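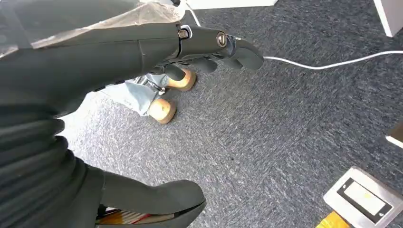 Vol. 7, No. 2

18 November 2019

The Slow Road to a Robot That Tidies Up
By Gleice Caldeira

Every February the trade shows fill up with machines that fold a towel, pour a drink or carry a tray across a stage. The towel is always the same towel. The people who build these machines know that better than anyone, and most of them would like to talk about something else.

I spent a good part of this year asking a simple question: can a robot do an ordinary chore yet, in an ordinary room, without a person standing next to it? The short answer is no. The longer answer depends a lot on the chore.

Jussara Magalhães runs the test program at Taretley, a small firm in Eltcombe that wants to sell robots for light cleanup in offices and homes. She keeps a list of jobs customers ask for. Picking things up off the floor is at the top. Putting things back where they belong is next. Wiping, sorting and loading come after that.

"People think the floor is the easy part," she told me. "The floor is the worst part. It has everything on it."

A cable is a good case. A white charging cable on a speckled carpet is thin, has no fixed shape and is usually attached to something at one end. A person sees it, decides whether it should stay there and steps over it or coils it up. A robot has to find it first, then work out where it goes, then pick it up without dragging a lamp off a desk. Chairs make things harder. They roll, they have fabric hanging off them, and they are never in the same place twice.

Taretley's answer has been practice. Its machines have made more than 1,000 tries at picking up small items near furniture, and Magalhães says the results improved quickly at first and then leveled off. The machine does well with blocks, cups and rolled socks. It does badly with paper, bags and anything that lies flat. Getting a finger under the edge of a sheet of paper takes a kind of touch that most robot hands still lack.

The work on tabletops is further along. A table is a cleaner problem, with a known height and good light, and things on it tend to be sitting where somebody meant to put them.

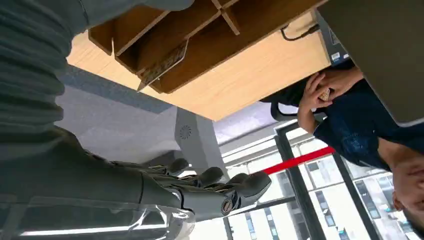

Sorting small things into compartments has become a favorite exercise. It sounds like a toy, but Ismael Macedo, who manages a parts warehouse in Trultthorpe, says it is close to what his staff do all day. They take an item, look at it, find the right slot and put it in so the next person can get it out. He had a two-armed machine on trial for seven weeks.

"It put things in the right place," Macedo said. "It also took its time, and if a card was leaning in the slot already it would stop and wait for one of us."

His best people handle some 600 items in a shift. The machine did far fewer, and it needed a worker nearby to clear its stops. Macedo sent it back, though he says he would take another one when the stops are fixed. Speed bothers him less, as a slow machine could work through the night.

Kátia Tavares, a repair technician who has looked after robots at two plants, has a different complaint. She thinks too much is said about software and too little about wear. A hand with jointed fingers has a great many small parts. Dust gets in. Screws back out. Coverings tear, and then grit reaches the joints. In a factory cell that can be managed, but a house has crumbs, pets and spilled juice.

"A washing machine runs for years and you never open it," Tavares said. "Show me a hand that does that."

She would rather see simple grippers with two flat fingers, even if they can do less. Magalhães disagrees. Homes are built for human hands, she says, from drawer pulls to light switches, and a machine with two flat fingers will always be turning up at jobs it can't do.
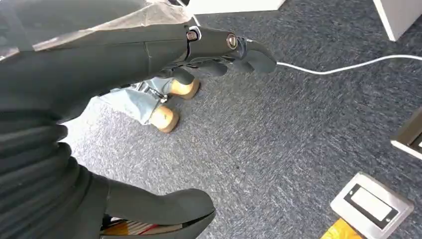 Price sits behind all of this. Vanderleia Lins buys equipment for Oshima, a chain of serviced apartments, and she has been pitched cleanup robots many times. Her math is short. A cleaner gets through a room, notices the dripping tap, finds the earring under the chair and goes on to the next room. A robot that only does the floor still leaves her paying for the cleaner.

Lins does use robot vacuums in the hallways. They work, she says, now that her staff have learned to lift the cords before starting them. She counts that lifting as part of the cost.

Taretley plans to put its first machines in a few offices next year, after hours, with a remote operator on call. The job will be limited to picking up items from a short list and dropping them in a bin by the door. Paper is off the list for now, and so are cables.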